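Rosdale Residences – Shared Kitchen Set-up Guide
Last updated: 31 October 2025

4. Worktops, risers and decanted goods

This section applies to every shared kitchen at Rosdale that is supplied with a low riser for the worktop. It should be read together with Section 3 (Cupboards and Keys). Residents may keep decanted goods on the riser or directly on the worktop, provided that the containers are clear and lidded.
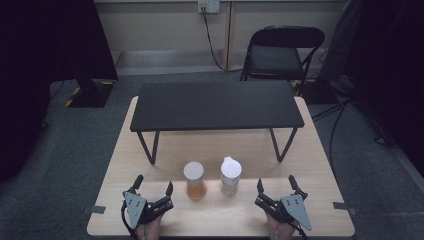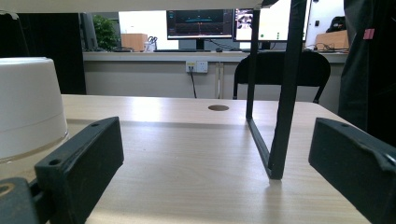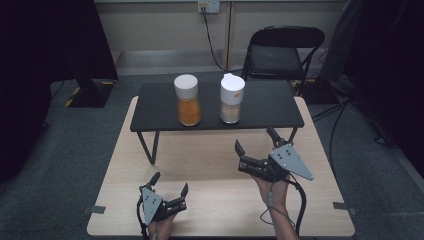 Figure 4. Black metal framework on a light wood-grain surface. The first and third views include two clear containers with white lids.

4.1 Placing the riser

1. Clear the worktop and wipe it with a damp cloth. Dry it fully.
2. Choose a position at least 500 mm from the hob and 400 mm from the edge of the sink.
3. Lower the riser on to the worktop with both hands. Do not drag it.
4. Press lightly on each end of the top. If the riser rocks, turn it end to end and test it again before using the felt pads in the fittings bag.
5. Check that no socket, switch or extractor control is blocked.

Note: Kitchens in the Villanueva wing have narrower worktops. Where the distances in step 2 cannot be met, the riser is to be placed on the dining table.

CAUTION: The riser is not a seat, a step or a trivet. Pans taken from the hob must never be placed on it.

4.2 Preparing containers

1. Wash new and reused containers in hot soapy water, including the lid and any spout. Flip-top lids should be opened and rinsed from both sides.
2. Leave all parts to air-dry on a rack overnight. Dry goods put into a damp container will cake and may spoil.
3. Fill to the shoulder of the container and no higher.
4. Wipe the outside before labelling.

Oil, vinegar and syrup may be decanted. Cleaning products, descaler and lamp oil may not, under any circumstances, be moved into a food container or kept on a kitchen worktop.

4.3 Labelling

Each container must carry a label on the side, not on the lid, as lids are easily exchanged during washing up. Labels are available from the residents' office. Complete them in the following order:

1. Name of the contents, in full.
2. Use-by date copied from the original packet.
3. Any allergen printed in bold on the packet.
4. Room number.

Where a packet is topped up from a newer one, the earlier date stands until the container has been emptied and washed. Residents who wish to share an item should write "shared" in place of a room number.

CAUTION: Flour, milk powder and ground nuts can look alike once out of the packet. An unlabelled container should not be tasted or smelled in order to identify it – it should be handed to the office.

4.4 Weekly care

1. Remove all containers from the riser.
2. Wipe the top and legs with a soft cloth and mild washing-up liquid. Scouring pads will mark the finish.
3. Check the leg fixings by hand. Tighten any loose fixing with the Flesel key kept in the drawer beneath the kettle.
4. Return the containers with their labels facing outwards.

Any item past its date is removed at the July and winter inspections. Notice is placed on the kitchen door three days beforehand – objections should be sent to Ruth Villanueva at the residents' office within that time.

4.5 Replacement parts

Felt pads and leg fixings are ordered through Carier, and requests should state the kitchen number and the part required. Damaged risers are to be taken out of use at once and left in the store with a dated tag.

Reader comments (3)

Gopinath Varghese: Could 4.3 say whether pencil is acceptable? The pen supplied rubs off anything with oil on the outside, and we have rewritten ours twice.

Marama Ormsby: The key is not in the kettle drawer in kitchen 4. It is in the cutlery tray, behind the bottle opener.

Rocío Inga: Thank you both. Pencil is acceptable. I have asked for the key in kitchen 4 to be put back in the correct drawer.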